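Two arms, one backpack

The two-arm cell is finally up at the Nuttall workshop, and I'm so happy with it! I've been calling it Mema since the first sketches, and the name has stuck even on the parts bins.

Most of December went into the boring bits. The front rail had to come off again because I'd drilled the mounting plates 2 mm too far apart (measure twice, yes, I know). Then the left arm kept dropping off the bus until I swapped its cable for a longer one and gave it more slack at the elbow. Since then it has run 23 sessions without a single dropout – a personal best for anything I've wired.

My favorite job so far is packing a school bag. Books are great practice: they're stiff, they slide, and a soft bag never sits the same way twice. One arm works the bag, the other goes for the books, and I drive both from a pair of hand-built leader arms. I never get tired of watching it. 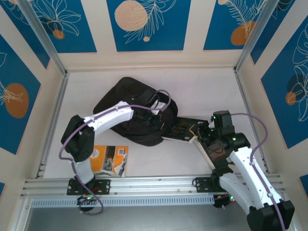

What's next

I want softer fingertips, so I'm casting a set from Vindton silicone this month. After that comes tidying the wiring under the rail, and then a zipper. I've been warned about zippers. Can't wait!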